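Questions fréquentes — l'entretien de votre plateau en bois clair

Comment nettoyer mon plateau Flunura au quotidien ?
Un chiffon microfibre à peine humide, dans le sens du fil, et c'est tout ! Pour une tache grasse, une goutte de savon noir dans de l'eau tiède fait des merveilles. On essuie ensuite avec un linge sec.

Le veinage de mon plateau ne ressemble pas à celui du showroom, est-ce normal ?
Oui, et c'est ce qu'on adore dans ce matériau ! Les lignes peuvent être très serrées à un endroit, puis s'élargir en bandes un peu plus foncées. La teinte change aussi selon l'heure : regardez votre table le matin puis vers 18 h, vous verrez.

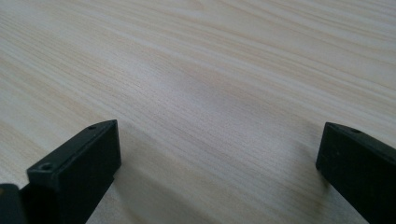 Fil droit et serré, quelques bandes plus brunes, et le bois qui blanchit là où la lumière l'accroche.

Quelle finition choisir, huile Sturell ou vernis Keane ?
L'huile garde un toucher très naturel et se retouche localement — une rayure, un petit ponçage, on réhuile. Le vernis demande moins de suivi mais se répare moins facilement. Avec des enfants à table, beaucoup de nos clients prennent le vernis.

À quelle fréquence faut-il huiler ?
Tous les 4 mois la première année, puis quand le bois paraît terne. Le bidon de 900 ml suffit largement pour plusieurs passages.

Puis-je poser un plat chaud directement dessus ?
Non, même pour une minute. Un dessous-de-plat, toujours !

Le modèle Dima existe-t-il en plus petit ?
Oui, en 79 cm de large, avec les mêmes finitions. Comptez 9 semaines de délai, chaque plateau étant poncé à la commande.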